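Interim progress report: evaluation of the Clakex service arm for snack and beverage handling
Submitted to: Clémence Ferrand, Delorme equipment program
Prepared by: Inès Leblanc, Bakudville test site
Date: 29/01/2025

1. Status

The evaluation is in its second phase. The Clakex arm and its two-finger gripper have been installed at Bakudville and accepted against the delivery checklist. The control software, supplied under the Stendero support plan, is at the version named in the contract. No hardware has been returned. One cable was replaced at our request and the supplier did not charge for it.

The purpose of the work is unchanged. Delorme wants to know whether the arm can be offered to small retail sites for handling single packaged items, and at what level of supervision. We are testing the product as sold, with the standard fingers and the standard grasp library. Custom fingers are outside the scope of this phase.

2. Work completed

The plan calls for 2,000 logged grasp attempts. At the close of the reporting period 1,301 had been run. Of these, 398 used flexible bags and the rest used cans, cartons and small boxes. The bag series started late because the grasp library had to be reinstalled after the first calibration.

Each attempt follows the same sequence. The operator lays out the items, starts the cycle from the console and does not touch the table until the arm reports that it has finished. The log records the commanded finger opening, the measured finger opening, the motor current and the final state reported by the software. The operator then enters a result by hand. An item that is lifted and later dropped is entered as a failure, even when the software reports success.

Mixed layouts are now standard. Earlier attempts presented one item at a time, and those results were better than a retail customer should expect. A can on its side next to two chip bags is a harder case for the planner, as the fingers need clearance on both sides of the target and the bags do not keep a fixed outline.

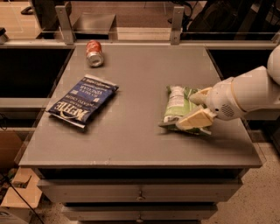 Does the gripper need different fingers for bags and for cans?
The standard pair is rated by the supplier for both, and we have used it for every attempt so far. The force setting does have to change between the two, and at present the operator selects it from the item menu.

3. Findings to date

Rigid items. Cartons and small boxes give no difficulty. Cans standing upright are also handled reliably. Cans on their side are slower, because the planner often rejects its first approach and computes a second one. The added time is acceptable for a restocking task but would be noticed by a waiting customer.

Flexible bags. We logged 78 failed attempts in the bag series. Most fall into two groups. In the first, the fingers close on a fold of the packaging and the bag slides out during the lift. In the second, the software reports a grasp before the fingers have enough material between them. The second group concerns us more, as the false report carries over into the inventory count.

Packaging damage. Bags are inspected by hand after each series. Creasing is common and is not scored. A burst seal is scored as damage. At the default force setting we have had no burst seals. At the highest setting we have, and we recommend that this setting be locked for bagged goods in any customer installation.

Approach angle. The supplier's guide advises a side approach for items lying flat. In our layout, this brings the lower finger very close to the table surface. The clearance limit in the software prevents hard contact, but it also stops some attempts that an experienced operator would allow. We have asked Stendero whether the limit can be set per table - their reply is expected with the next software release. 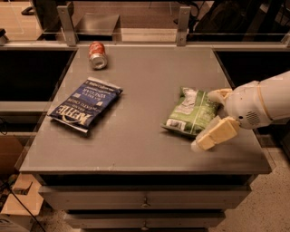
Until then we are keeping the limit at its factory value. Changing it partway through would make the two halves of the bag series impossible to compare, and the comparison is one of the items Delorme asked for in the original request.

4. Service and support

Support calls are answered the same day in most cases. The written documentation is weaker. The section on force settings refers to a menu that no longer exists, and the calibration steps are given in the wrong order. We have sent corrections to the supplier and keep our own working copy at the console.

5. Remaining work

The open attempts will be weighted toward bags, including partly filled ones. We will also repeat a portion of the can series with the new software release, if it arrives in time. The final report is due in June and no extension is requested.

6. Decisions requested

Please confirm that the purchase of a second set of standard fingers may be charged to the current budget. The pads on the first set show wear, and we would like to finish the bag series with a fresh pair held in reserve.

Please also confirm whether false grasp reports should be scored separately in the final report. Our preference is to list them on their own line.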